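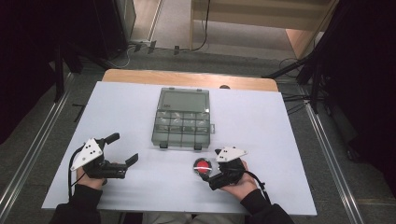
Wearable Devices and Sensing
Unit 6: Reading the claims made for stretchable batteries
Handout to go with the lecture. Instructor: Roald Skjelbred

Bring this with you next time, along with the Davex paper. I will assume you have read at least the methods section, which most people skip.

1. What is being sold

The pitch goes like this. A rigid battery is the last stiff part in a soft device, so once the battery stretches, the whole thing can go on the skin and stay there. I have heard this from three companies in two years. Look hard at the first half of the sentence. In most of the patches we took apart last term the stiffest part was the connector, followed by the radio chip. A stretchy cell does nothing for either one.

2. Words that need pinning down

Flexible: it bends. A strip of kitchen foil bends. Ask for the bend radius and how many times.

Stretchable: it gets longer and comes back. Ask how much longer, and whether "comes back" was measured or just assumed.

Conformable: it follows a curved surface. Often this only means thin.

Skin-safe: has no fixed meaning in a press release. In a paper, look for the name of the test and how long the contact lasted.

If a source uses two of these as if they were the same word, put a question mark in the margin and keep going.

3. The Davex cell

Davex reports a zinc cell that survives 311 stretch cycles. That is an odd number, and the paper doesn't say why the test ended there. Maybe the cell failed on the next pull. Maybe the machine was needed for something else. You can't tell from the text, and you should be bothered by that.

Now set the number against use. Suppose a patch on the inside of the elbow is stretched 36 times an hour, which is my own figure for someone at a desk. The 311 cycles are used up in under nine hours. The summary calls this "all-day wear."

Also check how far the cell was stretched. The headline figure is for a 10 percent stretch. Skin over a bending joint can go well past that. The authors know this, since they cite two papers that say so, and then they test at 10 percent anyway. 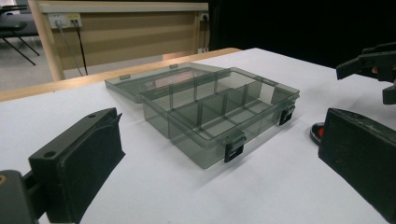
Does a cell that still works after stretching hold as much charge as it did before?
It may hold a good deal less, because "works" usually means only that it still gives a voltage, so look for a capacity figure taken before and after the test.

4. The Tustbridge reply

Tustbridge ran what they call an independent check of the Davex design. They bought the electrode material from Davex, so I would call it a partial check. They got a shorter life, and they blame the sealing layer. That seems likely to me, though they didn't test it. The easy experiment would be to seal a cell two ways, leave both unstretched on a bench, and weigh them every day. A cell that dries out loses weight whether or not anyone pulls on it. I don't know why neither group did this.

5. Energy, briefly

Energy = capacity x average voltage. Watch the units.

Papers in this field like to report capacity per area of the active layer alone. The wearer has to carry the seal, the backing, the contacts and the glue as well. Redo the sum with the full area and the full thickness whenever the paper gives you enough to do it. When it doesn't, write down which number is missing.

A coin cell is the fair comparison. Few papers include one, and you will see why when you work problem 3.

6. Problems for next session

1. Farquharson claims six days of life for a temperature patch. List every piece of information you would need to check this. Start with how often it takes a reading.
2. A cell is tested flat, then stretched, then flat again. The graph shows only the two flat results. What could be hidden?
3. Take the Davex cell at full thickness and compare it with any coin cell whose data sheet you can find. Show your units.
4. Read the Drurkden brochure in the course folder. Mark each sentence that could be shown to be false. There are fewer than you'd expect.

Short answers are fine. If you disagree with me on the elbow figure, wear something on your own arm, count the bends for an hour and bring the result.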